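**KASUNACH, January 27, 2018** — A comparison of two finger sets, two camera positions and two arm controllers has finished its first round at the Kasunach workshop, with clear plastic containers as the test objects. Protico, which makes both finger sets, released the results this week. A second round will use the same pair of arms and the same table.

The task is container handling with two arms. One arm picks up an open bottle or jar and holds it over the table while the other works at the neck or the rim. The contents are small candies, poured out into a tray and returned to a container between runs. Caps and lids are taken off before the run and set down on the table.

Both arms carry parallel grippers with two black fingers, and each has a camera at the wrist. A fixed camera covers the whole table. Protico set the jaw opening at 70 mm for every run, including those with the small jar, so that travel time would be the same in each case.

Clear plastic was chosen because it had given the most trouble in earlier work at the shop. The wall of a bottle picks up glare from the window and the lamps, and at close range the bright streaks can be stronger than the real edge of the object. The threaded neck is easier to find. In the first runs the software searched for the neck and worked out the grip point from there. 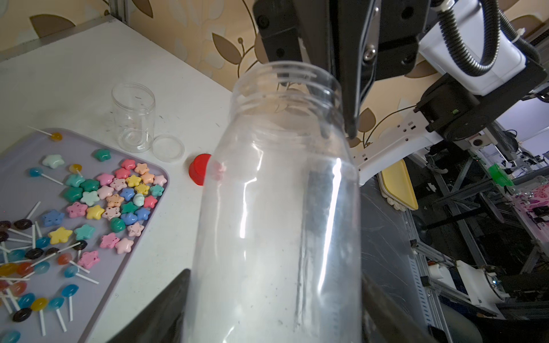

## Wrist view against fixed view

The first part of the round compared the cameras. In one set of runs the arm was guided by the wrist camera alone, in the other by the fixed camera alone, with the same finger set and controller.

The wrist view gave the better result for the final approach. It placed the fingers closer to the middle of the bottle, and the gripper needed fewer corrections before closing. Its weakness came after the grip, when a large bottle filled the center of the view and hid much of what lay behind it. A cap lying on its side on the table could be lost this way until the arm moved.

The fixed view kept both arms and the tray in sight for most of each run. Position error at the fingertips was larger, and it grew when an elbow passed between the camera and the object. Protico logged 41 failed grips in the camera comparison. Most were in the fixed-view set, and most of those were on the small jar.

Pouring was scored separately. A run passed if the container reached its set tilt over the tray without slipping in the fingers. Pieces that landed outside the tray were recorded but did not count against the grip. 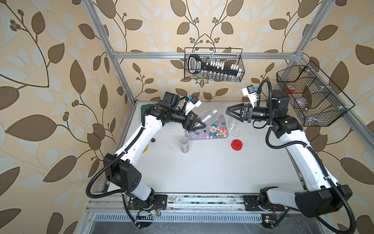

One operator objected that the scoring favors the wrist camera. A pour should be judged on where the candy ends up, the operator argued, and for that the fixed view is the only one worth having; a bottle can sit perfectly in the fingers and still be aimed at the edge of the tray. The same operator asked for the second round to report spilled pieces as a score of their own.

Protico said it would add the figure. It did not agree to fold spills into the grip score, on the grounds that a bad aim point says little about the fingers.

## Fingers and controllers

The two finger sets differ in pad material and in the shape of the tip. The harder pad marked the bottles less and released more cleanly. The softer pad held at a lower closing force, which matters with thin plastic: too much force pushes the walls inward and changes the shape of the opening the second arm is trying to reach. Above a certain fill level in the jar the difference between the pads was small.

Each set was put through 1,000 open-and-close cycles before the round. No change in jaw alignment was measured on either. One screw on the gripper body of the left arm was retightened after the cycle test — a routine step in the Protico manual.

The controllers came from Olis and Wong. Both ran the same motion files. The Olis unit followed the tilting path more closely at low speed. The Wong unit settled sooner after a stop, which shortened the handoff moves, but it showed a small overshoot at the wrist when the jar was full. Lowering the wrist gain removed the overshoot and gave back most of the time saved.
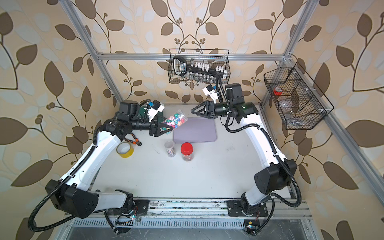 Cable routing was changed once during the round. The conduit on the left arm had been pulling at the elbow near full reach, and the clamp was moved to give it a longer loop. Runs made before the change were repeated, and the repeated values are the ones in the results.

The second round keeps the softer pads and drops the fixed-only runs in favor of a combined view: the fixed camera plans the move, and the wrist camera takes over for the last part of the approach. Both controllers stay in. Lighting will be tested at 3 levels, with the window covered for the lowest.

Protico has also asked the workshop to add a lidded jar, with one arm holding the body and the other turning the lid. That task was tried in December and set aside after the jar rotated in the harder fingers. It will be run with the softer pads only, at two closing forces, after the combined-view runs are complete.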